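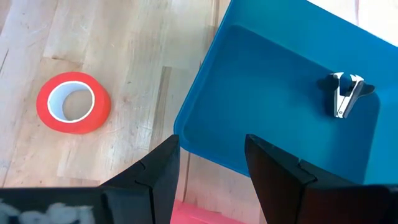
Figure 7.1. A roll of red tape and a staple remover, the latter in a blue tray.

Home > Contents > Part Two > Chapter 7 > Glossary

Filed under: Looking at Art, Intro Level

Chapter 7
The Room Around the Work

If you have ever walked into a gallery and lowered your voice without being asked, you already know something about the subject of this chapter. Up to now we have kept our attention on single works, on paint and bronze and paper, and I hope you have grown fond of a few of them along the way. Now I'd like us to take a step back (quite a big one!) and think about the room, because rooms have a great deal to say about how we look, and they say it before we've read a single label.

Take the Sarıgül collection, which we will visit several times in the pages ahead. When it moved to its present home in Asala, the same 100 drawings that had hung frame to frame in a dim hallway were spread over seven rooms with tall windows and pale walls. Visitors who had known the drawings for years wrote in the guest book that they had never noticed the pencil corrections.

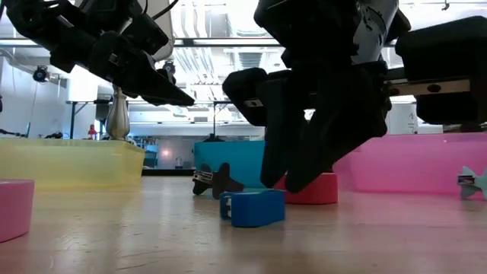

Figure 7.2. Blue clip-like block, red block and dark star-shaped clip, with translucent bins behind.

Hanging a show is slow work, and a good deal of it is done on hands and knees. The curator chooses which picture you'll meet first, how long you'll walk before the next one, and whether there will be a bench when your feet begin to ache. At the Vestska gallery, a show of 415 small prints was hung in one unbroken line at the eye level of a seated person, and chairs on wheels were left by the door. Some people loved it. Others rolled along for a minute or two, got up, and went looking for the coffee. Both groups will come up again in Section 7.3, where we talk about comfort and patience. 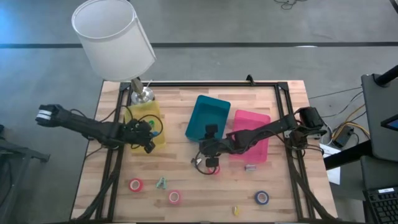

Figure 7.3. Worktable of mixed wood strips with a black metal frame mounted on top.

Light deserves a section of its own and gets one, 7.4, with a long case study on the Jiteo print rooms and their October rehang.

Before you read on, please try the following. Visit any place where art is on display, a library lobby will do nicely, and stand in the doorway for a little while. Write down where your eyes go first, then where your feet want to go. Bring your notes to class, and keep them handy for the exercises at the end of the chapter.

Key terms: sightline, salon hang, rehang, wall text, raking light

Contact the publisher | Copyright and permissions | Back to top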